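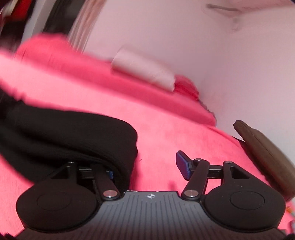
Basden, December

Has anyone kept the Juketti hand-held gripper kit past the trial month?

Posted by Moushumi Pramanik

Hello all, first time posting in this section, I normally hang about in the sewing machine repairs bit.

I've got the Juketti kit on trial at home. It's the hand-held gripper with the camera, the one you squeeze yourself while you do ordinary jobs, and then the recordings go off to train a robot arm to do the same job. My cousin and I run a very small upholstery and soft furnishings business and we've been talking for ages about getting an arm to do the boring clearing and folding between jobs, so when the offer came up (first month free, then you either buy it or post it back) I thought, why not.

I've been practising on soft things because that's what we'd want it for. Picking dark padded fabric up off pink-red velvet, moving white cloth from one side to the other, that sort of business. I'm enjoying it far more than I expected! My wrist is less keen.

Three things I can't work out, and the booklet is no help at all:

Thick fabric. When I close on a padded edge it sometimes gets a good bite and sometimes slides straight off the end. Is that me, or do the blue tabs on the jaws need swapping for something grippier? There's a spare pair in the box but no word on what they're for.

Velvet. Does the pile confuse anything at the training end? It changes colour depending which way you've brushed it, and mine is covered in brush marks by the end of a session. I've been smoothing it down between goes, and it takes forever.

How many goes is enough? The sign-up page says up to 2000 recordings per task are included in the trial. I've done 100 and I'm already sick of the sight of it. Do I really need anything like 2000 for one folding job?

And I suppose the big one, is it worth buying at the end? The price I've been quoted is 2641 for the gripper, the case and a year of the training service, delivery on top. For us that's a lot of foam and webbing.

Thanks in advance, and sorry for the essay.

Fredy Ayala

Hi Moushumi, I kept mine. I've had it since spring and use it for a laundry sorting job at my brother-in-law's place in Londoño, so fabric pretty much all day long.

On the slipping, I'd bet it's how you're coming in. Everybody (me included) starts by coming straight down on top of the thing and squeezing. With anything padded the jaws just ride up over the curve. Come in lower and from the side, get one jaw underneath before you start closing, and then close slowly. If you close fast the padding springs out before the tips have met. I did a whole evening of bad ones before I twigged, and I had to throw the lot away, which hurt.

The spare tabs are softer. I did try them on towels and they hold better, but they wear down quickly and pick up fluff like you wouldn't believe. On velvet I'd expect you to be picking bits off every few minutes. I'd stay with the ones it came with and wipe them with a barely damp cloth. Whatever you choose, don't change halfway through a task. I did that and ended up redoing it.

Please stop smoothing the velvet! You want it a bit different each time. If every recording has perfect velvet then the first time somebody sits on it your arm won't know where it is. Same goes for where you put the fabric — left, right, half folded, squashed, upside down. I move a couple of things every go and leave the rest.

As for how many, my towel task started behaving sensibly well before I'd used up the allowance. I couldn't give you an exact figure for yours, it depends how fussy the fold is. What I would do is send in the ones you've got, pay attention to what it gets wrong on the test run, and record more of exactly that. A hundred decent ones sent early taught me more than the big pile I sent later.

Worth it? For me, yes. The gripper itself is solid. The pivots on mine have stayed tight and I am not gentle. The training service is slower than they make out, and if you upload in the evening you'll be waiting until the next afternoon. Also check you've got somewhere to put an arm before you buy, because the kit doesn't come with one and I've met two people now who thought it did.

Jhosep Tello

too dear. wait for the sale, they had one last year

Marisol Carhuamaca

I sent mine back, so you might like the other side of it.

Nothing wrong with the thing as such. I do alterations, mostly hems and linings, and my fabrics are thin. The jaws were fine with a cushion or a coat but with lining silk I was chasing it round the table like a wet fish. If your work is mostly padding and heavy cloth you'll get on better than I did, so do think hard about which jobs you'd be handing over.

I'll second Fredy about coming in from the side, and add that you should move slower than feels natural. My first batch came back with a note saying a lot of it was too blurred to use. I was swinging my whole arm about between picks, and the camera goes where your hand goes. Once I slowed down the next batch went through without complaint.

For your wrist, put the work lower. I had mine on the table and my elbow was up by my ear. Moving everything down on to a low bench sorted it out within a day or so. I also did short bursts, a kettle's worth at a time, and swapped hands when it got achy. I asked support whether swapping hands mattered and they said no.

About returning it, the month runs from the day it's posted to you, which I found out the hard way. I had to argue for an extension. They did give it to me in the end, but get it in writing. Keep the foam inserts too, they charge if those are missing.

If 2641 is too much in one go, have a look at Jinine. They hire out a similar gripper by the week and you only pay for training when you upload. I haven't used theirs for fabric so I can't say if it's any better on velvet, but it would be a cheaper way to find out if you'll stick at it.

Moushumi Pramanik

Oh this is brilliant, thank you both. (And Jhosep, noted!)

I've just had a go at coming in from the side on the thick black piece and I can feel the difference already, it's a much surer hold. I'm going to leave the velvet alone from now on as well, which will save me half the evening.

Marisol, I had no idea about the posting date, so I'm emailing them tonight. Ours is nearly all padding and heavy covers with the odd bit of piping, so I think we're nearer to Fredy's sort of work than yours. Fredy, did you have to buy the same make of arm, or will it work with a second-hand one? My cousin has seen one going cheap and I'm trying to stop her bidding until I know.

Fredy Ayala

Not the same make, no, mine's second-hand. Juketti have a list of the ones it'll work with but it's on the support pages and not the shop. Get the exact model off the plate on the base before she bids, two of them have nearly the same name and only one is on the list.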